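Two Baskets: Notes and Pictures from the Sorting Sessions

Posted by Nadiia Vasylenko in Gallery, October

Welcome back to the Gratside gallery page, and thank you for your patience while we got the new pages sorted out. So many of you wrote in over the summer asking what we do all day that I thought I would put up a few pictures and let myself ramble a bit underneath them. We are collecting examples for the sorting part of Zemus, our learning system, and that means doing the same small chore over and over, with the things in a slightly different spot each time, and keeping a careful record of every go.

The chore itself would not trouble a four-year-old. There are two woven baskets, one for fruit and one for office supplies, and the things on the table have to end up in the right one. Wendelin Zwahlen wrote the task up for us, and his first draft had six baskets in it (six!), which we talked him out of over a very long lunch.

1. Fruits and office supplies

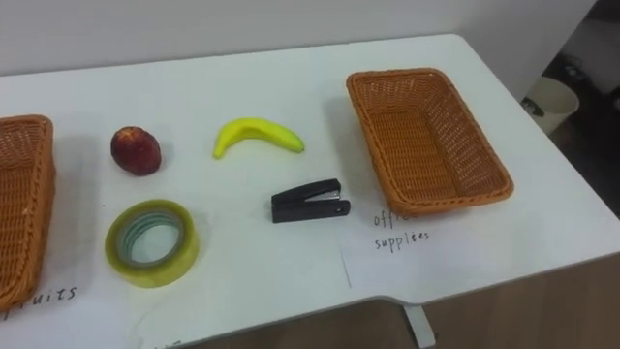 Choosing what goes on the table takes longer than you would think, and everybody has an opinion. Ignacio Durán likes pairs that differ in shape, something round next to something long, and he will happily rearrange a layout for ten minutes before he is content with it. I am more of a put-it-down-and-go person myself. We agreed in the end that he sets up the mornings and I set up the afternoons, and I think the collection is better for having both of us in it, because a learner that has only ever met tidy tables is going to have a hard time in anyone's house.

We write the labels by hand, too. Jianhua Yu offered to print some nice ones, and they would have looked lovely, but people's own labels at home are going to be scribbled on whatever paper was close by, so we kept the pen.

2. Getting hold of the tape
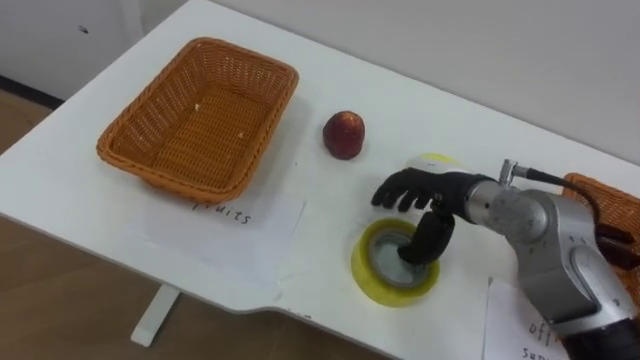
Tape is my favorite thing to collect and also the one that tries my patience the most. There are so many ways to pick up a roll! You can pinch it across the outside, you can tip it up on its edge, or you can put a thumb down through the middle and hook it. We want all of those in the set, so each of us has been asked to stop falling back on our own habits. Mine is the pinch, and I have had to be reminded of it more than once.

When a grasp goes wrong we keep it and mark it as a miss. Witold Pietrzak, who looks after the records, was firm about this from the start, and I have come around to his way of seeing it. The misses get their own tag along with a short note, and he reads every one of those notes in the evening with a cup of tea. We have 307 runs tagged so far, nearly all of them from this one task, and he can tell you something about a surprising number of them.

3. Baskets along the wall

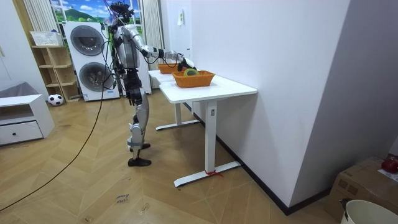
4. What we are doing next

Once the sorting set is finished we move on to drawers and doors, which I am looking forward to very much, and after that Rowbotham has asked us for a set with softer things in it, such as cloths and sponges. Ignacio has already started a list. If you have a suggestion for something awkward to pick up, please do send it along through the contact page, and tell us a little about why it gives you trouble at home. The best ones so far have been a bag of rice and a set of measuring spoons on a ring.

I will add more pictures to this page as we go, and Jianhua has promised to help me with the captions next time so they come out a bit shorter.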